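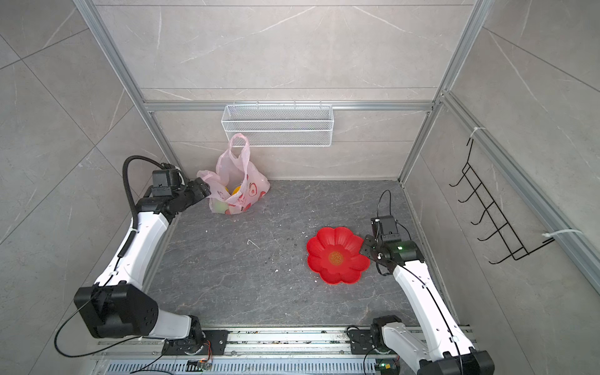
The two-arm cell at Wonmont, with the bag and bowl used in the unpacking task.

The fault came up on a Wednesday, shortly before lunch. The cell at Wonmont had been running its unpacking task all morning, and the right arm was on its way down to the bowl when it stopped responding to its controller. It kept moving for a moment, pushed into the floor and tripped its own current limit.

"It made a sort of crunch and then it was quiet," says the technician who looks after the cell. "I hit the stop anyway. You always hit the stop."

Nothing was broken apart from one fingertip, and a replacement was fitted the same afternoon. But the arm should have halted as soon as it lost contact with the controller, and it hadn't. The technician took the cell out of service until she could say why.

Her first guess was the gripper. A batch of fingers had come from Gullham that month and two of them had needed filing to fit. She swapped them out and ran the arm slowly with nothing to pick up, and everything looked normal. She then spent a day on the motor in the second joint, which had a history of running warm. That was normal too.

"I wanted it to be the motor," she says. "I had a spare motor on the shelf."

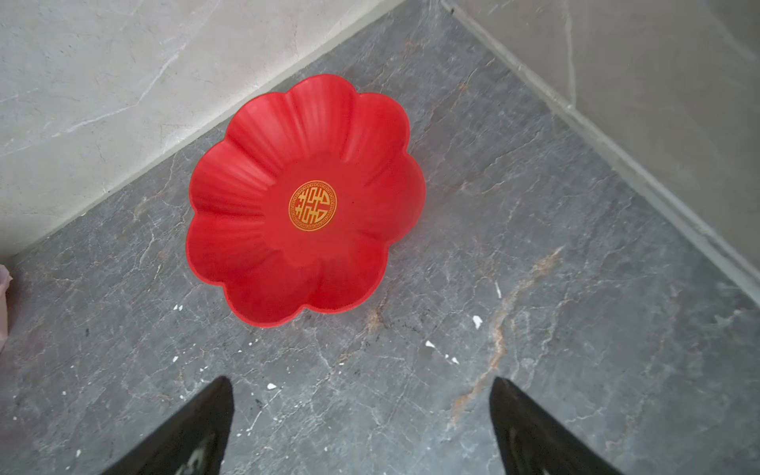 The right arm's target: a flower-shaped dish in the corner of the cell.

What she found in the end was in the log. The controller sends each arm a position message at a fixed rate, and the arm is supposed to stop if the messages dry up for more than 100 milliseconds. On the day of the fault the gap was 606 milliseconds. The arm had carried on with its last speed command for most of that time, which on a downward move was enough to reach the floor.

The gap itself came from a connector. The cable to the wrist flexes every time the arm reaches across, and by her estimate it had been through roughly 2,000 cycles since it was last reseated. One pin was making poor contact. When she held the cable at a certain angle and tapped it, the messages dropped out every time.

A bad connector is an ordinary problem, and she had a new cable on within the hour. The stop that didn't happen bothered her more. The timeout was set correctly in the configuration file on the controller, but the value has to be written to the arm as well, and the arm had lost it. A software update from Bomum, the supplier, had put that setting back to its default, and the default was off.

"We'd tested the timeout when the cell was built," she says. "We hadn't tested it after the update. I read the release notes again and the line is in there, near the bottom. I had read it and not thought about it."

The left arm had taken the same update and had the same setting switched off. It had been running that way for 2 weeks without a dropout. She calls that the part she lost sleep over, as people do reach into the cell between runs to put things back in the bag.

The procedure has changed since. The timeout is now read back from both arms at every start, and if either value is wrong the cell won't enable. After any update someone pulls the cable on purpose, with the arm moving slowly and well clear of the floor, and writes down whether it stopped. Reaching in is only allowed with the power to the joints off – before, a software pause was considered good enough. 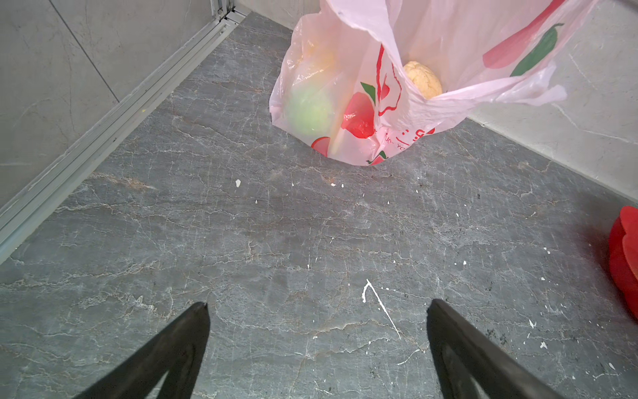
Could the same thing happen on other cells?

It could on any cell that took the update and didn't check the setting afterward. The technician sent her notes to the group at Chien, which runs the same arms on a sorting task, and they found one out of four with the timeout off. Bomum has been told and says the next release will leave the setting alone.

She would still rather check it herself. The pull test takes a few minutes and it has been added to the sheet taped next to the power switch, under the line for the cables. The cables have a line of their own now too, and they get replaced on a schedule – worn or not.

The cell went back to work the following week at half speed. It was still at half speed in September, when we spoke. She says the task doesn't need to go any faster, and she hasn't been asked to turn it up.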